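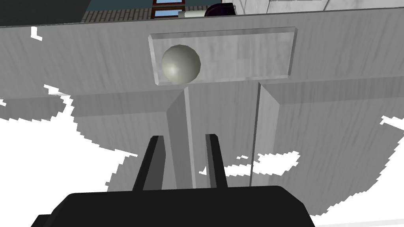 Was the open day worth what we spent on it? On balance it was, and we would hold another in July if the grant stretches that far.

Blair MacLeish ran the simulated room on the big screen, with the black gripper going up to the grey cabinet and its round knob. Visitors took turns steering. Most were better at it than the project team, a finding we have decided not to publish.

Spending came to £3,261 against the £3,508 you allowed. Of that, £1,121 went on hiring the hall at Bostimwood, whose heating is billed separately and with some imagination.

We had 17 firms through the door. Plemer asked sensible questions about licensing and McIver asked where the sandwiches were. Both have since asked for a second meeting.

Still to do: the written guide for Drarnidum, which Euan Mowat describes as nearly finished, as he did in the last report.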